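**Page updated 02/12/2019. Prices are on the shelf tag and at the counter. We took them off this page after they went stale one time too many.**

# Drellex 627 Adhesive Remover

Sold by Begay Supply, Drurkbridge. Made by Prorkholm.

| | |
|---|---|
| Stock number | 627 |
| Sizes | 6 oz pump bottle, 29 oz refill |
| Type | Citrus solvent gel |
| Maker's stated dwell time | 2 minutes |
| Our dwell time | Longer, see below |
| Scent | Strong orange |
| Indoor use | Yes, with a window open |
| Returns | Unopened bottles only |

We sell this stuff and we use it. We also think the front of the bottle promises too much, so read this page before you put it in your basket.

## What the label says

The label says Drellex 627 "melts away any sticker, any glue, any surface, in minutes." That's four claims in one line, and we'd sign our names to half of one of them.

It will soften most of the glue on most everyday stickers. Paper price tags, shipping labels, name badges, kids' stickers and the bar code on the bottom of a mug are all fair game. It does a decent job on masking tape that was left up too long. It does a poor job on foam mounting tape and next to nothing on anything that cured hard, such as construction adhesive or super glue. If you come in asking for something to get a mirror off a wall, we'll send you down a different aisle.

"Any surface" is the part that bothers us most. Polystyrene goes cloudy and sometimes crazes. Some clear acrylic does the same. Unsealed wood soaks it up and keeps the stain. Latex paint less than a month old can lift right off with the glue. The back label lists two of these, in type you'd want a magnifier for.

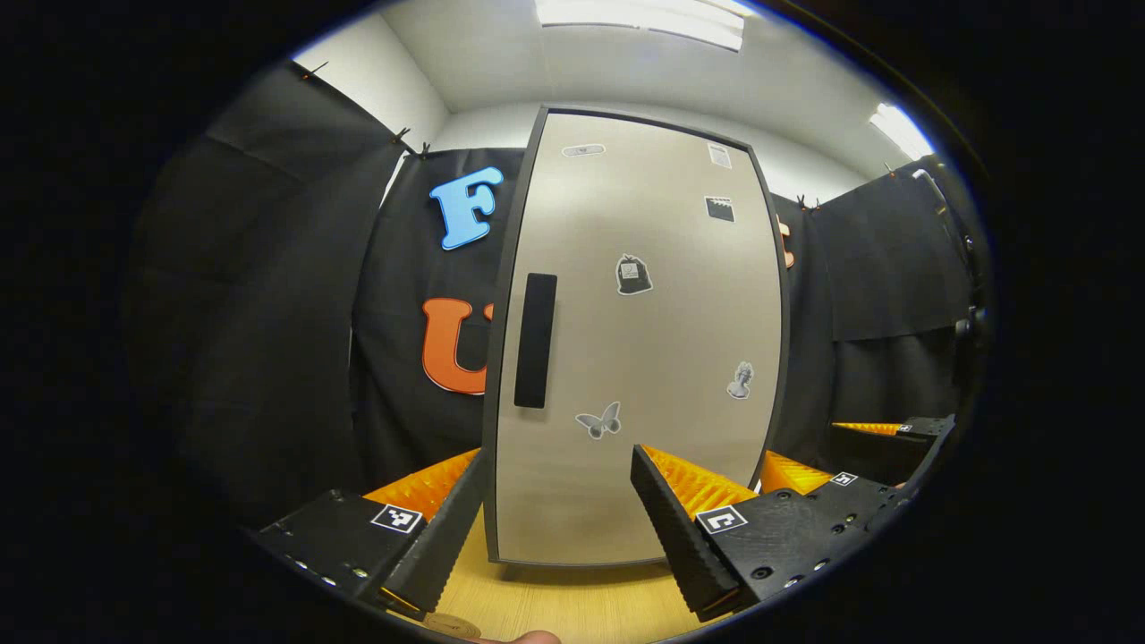

*Six small stickers on a light beige panel with a black handle.*

## Start dry

Before you open any bottle, try peeling. A lot of vinyl stickers come up in one piece if you lift a corner with your fingernail and pull back low and slow, almost flat against the surface. Pulling straight out is how you leave half of the sticker behind, or take the paint with you.

Next, try a hair dryer on low. Warm the sticker for a short spell, keep the dryer moving, and peel again. You've probably got a dryer at home, and it won't leave your hallway smelling like an orange grove. For a good share of the customers who ask us about this product, the dryer would have done the job. We tell them that at the counter, and some of them buy the bottle anyway.

Paper stickers are the real reason to own a remover. The printed top layer tears, the backing stays put, and then you're picking at fuzz with a fingernail for an hour. If the paper has a shiny coating, scratch through it first so the gel can get in. The maker's directions skip this step, and without it the gel just sits on top.

## Using the gel

1. Test a hidden spot. Wait until it dries before you decide anything. Clouding on plastic often doesn't show while the spot is wet.
2. Put a thin coat on the sticker and let it run just past the edges.
3. Wait. The bottle says 2 minutes. That worked for us on fresh price tags. Old labels took several rounds, and the worst ones we covered with plastic wrap and came back to after lunch.
4. Push the edge up with a plastic scraper. An old gift card is fine. Leave the metal blade in the drawer unless you're working on plain glass.
5. Wipe up the gummy part with a paper towel and throw it away. Use a fresh towel every pass. A dirty one spreads the glue around in a bigger, thinner patch.
6. Wash with warm water and dish soap, then rinse and dry.

Step 6 isn't optional, whatever the "no rinse" badge on the bottle tells you. The gel leaves an oily film. Dust sticks to it, new tape won't stick to it, and paint will fisheye over it.

## Surfaces, as far as we trust it

| Surface | Our opinion |
|---|---|
| Window glass | Good |
| Glazed tile | Good |
| Stainless steel | Good, but rinse well or it streaks |
| Baked enamel appliances | Usually good |
| Powder-coated metal | Test first, wipe quickly |
| Laminate | Fine in the middle, keep it off the seams |
| Flat wall paint | Expect a shiny spot |
| Bare wood | No |
| Polystyrene, clear acrylic | No |
| Leather | No, and we don't care what the video says |

We haven't tried it on car paint and won't pretend we have. Prorkholm's sheet says clear coat is fine. Their sheet also says "any surface," so weigh that how you like.

## Why flat finishes are the hard part

Shiny surfaces forgive a lot. You can rub them, wash them, rub them again, and when you're done they look about like they did before. A flat or matte finish gets part of its look from a very slightly rough skin, and rubbing smooths that skin down. You end up with a clean, sticker-shaped shiny patch that only shows up when the light comes from the side. People call this residue and put more gel on it. More gel means more rubbing, and the patch grows.

So on anything matte, dab. Hold the towel down, lift it, move to a clean part, and repeat. It's boring and it works better than elbow grease. And if the surface is one you can't easily touch up, ask yourself how much the sticker really bothers you.
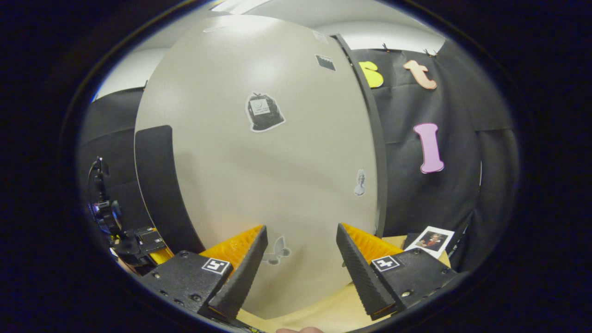

Old age does something to a surface that no remover can fix. Light and air change the color of paint and plastic, and the part under a sticker gets skipped. Take the sticker off after a few years and you may find a neat little rectangle in a different shade. The gel didn't do that and the gel can't undo it. Pale colors worry us more than dark ones here, and a matte, warm off-white panel like this one is just the kind of finish where we'd take off the smallest sticker first and have a good look before touching the rest. Prorkholm's brochure shows "like new" results on a white door. We'd like to know how long the sticker had been on that door. We asked in July and got a coupon back.

## The 29 oz refill

The refill costs less per ounce and most households don't need it. The small bottle goes a long way if you put it on thin. Buy the big one if you relabel shelves, clean out rentals, or sell used books and jars by the box.

A warning about pouring: the refill has a wide mouth and no spout, and the pump bottle has a narrow neck. You'll want a funnel. Prorkholm doesn't include one. Use a metal funnel or a polyethylene one, and put the cardboard under both bottles before you start, not after.

Keep the cap tight. A loosely capped bottle in our back room thickened over one summer until the pump wouldn't draw. It still worked when spread with a stick, but that's not much to brag about at this price.

## Safety, in plain words

"Made with citrus" doesn't mean gentle. Citrus solvents dry your skin out and can set off a rash, and they burn. Wear nitrile gloves. Open a window. Keep the gel away from pilot lights, stoves and space heaters, and keep it where kids and pets can't reach it. Don't mix it with other cleaners.

Lay used towels out flat outdoors until they're fully dry, then put them in the trash. Don't wad them up in a bin in the garage.

If it gets in your eyes, rinse with plenty of water and follow the first aid panel on the bottle. That panel is one part of the label we have no quarrel with.

## What else could you use?

- **Vegetable oil.** Slow, cheap, works on a surprising number of paper labels. Leaves you with an oily jar, which soap handles.
- **Rubbing alcohol.** Good on thin, tacky film. Can dull some paints and hurts shellac. Also flammable.
- **A white eraser.** Fine for small bits on glass and enamel. Go easy on anything matte.
- **Warm soapy water.** For jars, soak overnight before you spend a cent.

We'd rank Drellex 627 ahead of all of these for speed on old paper labels on glass or metal. For fresh vinyl, it's no better than the hair dryer. As for the "professional strength" line on the front, we have never seen an amateur strength version, and Prorkholm doesn't list one.

## Ordering

Both sizes are on the shelf at the Drurkbridge store, end of the cleaning aisle, under the sponges. The refill can be held at the counter if you call ahead. We don't ship either size.

Bring the object in if you're not sure, or a scrap of the same material. We keep an open bottle at the counter and we'll put a dab on it for you.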